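Dolville – Ayuda entre usuarios > Manipulación > Aprendizaje por demostración

Mano de varios dedos: la política se detiene antes de cerrar. ¿Guiado manual o teleoperación para grabar las demostraciones?

Hemant Bhardwaj
Publicado el 30 de junio

Tengo un robot de dos brazos con manos de varios dedos sobre base fija a efectos de la tarea (la base no se mueve durante el episodio). La tarea es sencilla: la mano izquierda se acerca a un frasco de vidrio pequeño y lo mantiene en su sitio, la derecha recoge un cochecito de juguete de la mesa y lo deja al lado del frasco.

He grabado 50 demostraciones por teleoperación. Los brazos siguen la pose de mis muñecas y los dedos se mandan con guantes Maltisine. Registro con Kuster, todo remuestreado a 30 Hz: posiciones articulares medidas, consignas enviadas, cámara de cabeza y una cámara en cada muñeca. La acción que aprende la política es la consigna, no la posición medida.

Resultado del entrenamiento: los brazos llegan bien. La mano derecha se coloca sobre el coche, abre el pulgar, y ahí se queda. A veces oscila unos milímetros y a veces cierra, pero tarde y con el pulgar pasando por delante del índice. Si empujo el coche un poco hacia la palma, cierra correctamente casi siempre.

Lo que he comprobado:

Las cámaras están bien identificadas en el registro (izquierda y derecha no están cambiadas).
La pérdida de validación baja y se estabiliza, sin nada raro en la curva.
Al reproducir las consignas grabadas en lazo abierto, con el coche en la posición inicial marcada, 13 episodios no consiguen la presa. El resto sí.
Más datos de entrenamiento con el mismo procedimiento no los tengo todavía, y no quiero grabarlos si el procedimiento está mal.

Mi duda es si conviene pasar al guiado manual, es decir, poner los brazos en compensación de gravedad y llevar la mano directamente hasta el objeto. En otro robot con pinza de dos dedos, un Jeto, lo hice así en noviembre y no tuve este problema. ¿Alguien ha comparado los dos métodos con manos completas?

Comentarios

rgalvez_mx
¿La calibración del guante la haces por sesión o por operador?

Hemant Bhardwaj
Por operador. Se guardó el primer día y se ha reutilizado en todas las sesiones.

rgalvez_mx
Pues yo empezaría por ahí.

3 respuestas

teo.palacin
Respuesta con más votos

El guiado manual no te va a resolver esto y te va a crear dos problemas nuevos.

El primero es mecánico. En una pinza de dos dedos hay un grado de libertad que guiar, y se puede cerrar con un botón mientras se lleva el brazo con la otra mano. En una mano de varios dedos tendrías que mover físicamente cada falange, muchas de ellas con transmisión poco o nada reversible. Lo que se acaba haciendo es guiar el brazo y disparar un cierre predefinido, y entonces la política aprende un cierre predefinido. Para un coche de juguete puede bastar. Si es lo que quieres, es una opción razonable, pero no necesitas la mano para eso.

El segundo es visual. Con guiado manual tus manos y tus antebrazos aparecen en las cámaras durante todo el episodio y en la ejecución no aparecen. Se puede corregir reproduciendo la trayectoria después y grabando las imágenes en la reproducción, sin la persona. Funciona, pero duplica el tiempo de grabación y exige devolver los objetos a la posición inicial con bastante precisión.

Dicho esto, por tu descripción el fallo está en los datos que ya tienes. Miraría tres cosas, en este orden.

Pausas. Cuando se teleopera sin tacto, el operador llega encima del objeto, se para, comprueba la posición y luego cierra. Durante esa parada la imagen casi no cambia y la consigna tampoco. La política ve muchos fotogramas iguales cuya acción correcta es "no moverse" y muy pocos, casi idénticos, cuya acción es "cerrar". Es el comportamiento que describes. Que cierre al empujar tú el coche es coherente con esto: cambias la imagen y la sacas de la zona donde predomina la pausa. Calcula la norma de la diferencia entre consignas consecutivas, pon un umbral y cuenta cuántos fotogramas quedan por debajo antes del contacto. Luego elimínalos, dejando unos pocos por episodio.

Cuidado con un detalle: si filtras solo con la velocidad del brazo vas a borrar también el cierre, que ocurre con el brazo quieto. Hay que incluir los dedos en la norma, escalados aparte.

Retardo entre consigna e imagen. La marca de tiempo tiene que ser la de captura, no la de llegada al ordenador. Para medirlo, haz un movimiento brusco de un dedo, busca el salto en la consigna y busca el primer fotograma de la cámara de muñeca en el que el dedo se mueve. Parte de la diferencia será respuesta del actuador, que es real y la política debe verla. El resto es cola de la cámara y hay que descontarlo. Mide cada cámara por separado, que la de cabeza y las de muñeca no tienen por qué coincidir.

Correspondencia del pulgar. El pulgar del robot no tiene el eje donde lo tiene el tuyo. Si el mapeo es ángulo a ángulo, la oposición sale mal aunque el guante esté perfectamente calibrado, y el operador lo compensa sobre la marcha deformando su propia postura. Cada episodio queda con una compensación distinta. Es preferible un mapeo por puntas: minimizar la diferencia entre los vectores pulgar–índice y pulgar–medio de la persona y los del robot, con un peso mayor cuando la distancia es pequeña. El pulgar cruzándose por delante del índice es el síntoma habitual del mapeo por ángulos.

Los episodios que no se reproducen en lazo abierto yo los sacaría todos del entrenamiento hasta saber por qué fallan. Pueden ser buenos: si el operador corrigió mirando un objeto que se había desplazado, la demostración es válida y la reproducción a ciegas falla igualmente. Míralos uno a uno. No decidas por el resultado de la reproducción.

lince_ctrl

a mi me paso algo parecido y lo arregle subiendo el horizonte de predicción (chunk más largo). Prueba con eso antes de volver a grabar nada, son dos horas de entrenamiento y listo

Comentarios

teo.palacin
Puede disimular el síntoma, sí: con un bloque largo es más probable que el cierre caiga dentro de la predicción. Pero también ejecutas más tiempo sin mirar. Con un objeto ligero que se desplaza al tocarlo se nota.

lince_ctrl
en mi caso el objeto estaba fijo, no lo había pensado

Hemant Bhardwaj
Autor de la pregunta

Respondo a mi propia pregunta con lo que ha salido, por si le sirve a otro. Sigo con teleoperación.

Pausas. Con la norma conjunta de brazo y dedos, el umbral deja 3380 fotogramas casi estáticos antes del contacto en el conjunto completo. No están repartidos por igual: los primeros episodios, cuando todavía no tenía práctica, concentran la mayor parte. He recortado las pausas y he reentrenado sin tocar nada más. La detención sobre el coche desaparece en la mayoría de los intentos. Las oscilaciones se mantienen.

Retardo. La cámara de cabeza estaba bien. Las de muñeca llevaban marca de llegada, como decía teo.palacin. Kuster permite elegir la fuente de la marca de tiempo por cada flujo de vídeo, pero el valor por defecto es la de llegada y yo solo lo había cambiado en la de cabeza. Las grabaciones antiguas se pueden corregir aplicando un desfase constante si la cola no varía. En las mías varía poco – un fotograma arriba o abajo – y he aplicado la mediana.

Pulgar. He pasado a mapeo por puntas. Aquí sí hace falta volver a grabar, porque las consignas antiguas están generadas con el mapeo anterior. El cambio se nota desde el primer minuto: ya no tengo que torcer la muñeca para enfrentar pulgar e índice. La calibración del guante la hago ahora al ponérmelo, con la secuencia de mano abierta, puño y contacto de cada punta con el pulgar. La calibración única del primer día daba una deriva apreciable en la base del pulgar, probablemente por cómo se asienta la tela del guante en cada sesión.

Episodios que no se reproducían. Los he revisado todos. En unos el coche se desplazaba al rozarlo y yo corregía, así que los he conservado. En otros había arrancado la grabación con el brazo ya en movimiento, y esos los he borrado. Desde entonces el registro no arranca si las articulaciones no llevan un segundo quietas en la postura inicial.

Procedimiento que uso para la nueva tanda:

Postura inicial de los dos brazos por programa, nunca teleoperada.
Objetos dentro del rectángulo delimitado con cinta en la mesa. La orientación del coche cambia en cada episodio, y la posición también.
Aproximación continua. Si me paro encima del objeto para pensar, descarto el episodio en el momento con el pedal.
Acercamiento con la mano ya abierta, y pulgar separado antes de bajar.
Apertura completa al soltar y retirada en vertical antes de volver.
Revisión de las cámaras de muñeca al final de cada bloque. Si los dedos tapan el objeto durante todo el cierre, cambio el ángulo de entrada en el bloque siguiente.

Lo último me parece más importante de lo que pensaba. En la vista de muñeca el hueco entre los dedos y el pulgar es la única zona por la que se ve lo que se va a coger, y depende por completo de cómo se oriente la mano. En la tanda antigua entraba casi siempre con los dedos demasiado juntos y el pulgar cerrado, y en muchos episodios el coche desaparecía de la imagen justo cuando hacía falta. La cámara de cabeza no lo compensa, porque a esa distancia el contacto ocupa muy pocos píxeles una vez reducida la resolución de entrada.

Una nota sobre el fondo: la tela estampada con frutas la mantengo a propósito en parte de los episodios. Con fondo liso la política anterior se agarraba al contraste y fallaba al cambiar la iluminación.

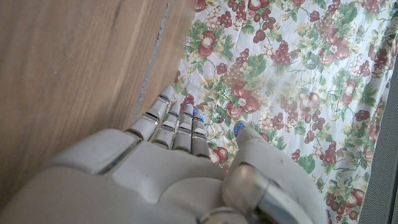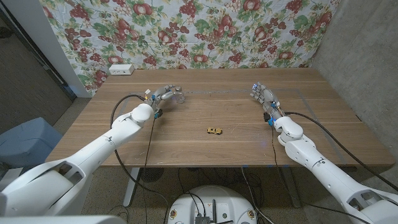
Vista de muñeca (primera) y vista de cabeza (segunda), las dos con la tela de frutas.

Queda pendiente comprobar si las oscilaciones vienen de mezclar episodios con y sin corrección de desfase. Entrenaré una versión solo con grabaciones nuevas cuando tenga alrededor de la mitad de las que tenía antes. Si cambia algo lo añado aquí.

Comentarios

rgalvez_mx
¿El mapeo por puntas lo resuelves en línea o guardas las puntas y lo calculas después?

Hemant Bhardwaj
En línea, pero guardo también los datos crudos del guante. Así, si cambio los pesos, puedo al menos comparar las consignas sin repetir la sesión.

teo.palacin
Guarda también la versión de la calibración en la cabecera de cada episodio. Luego no hay forma de reconstruirla.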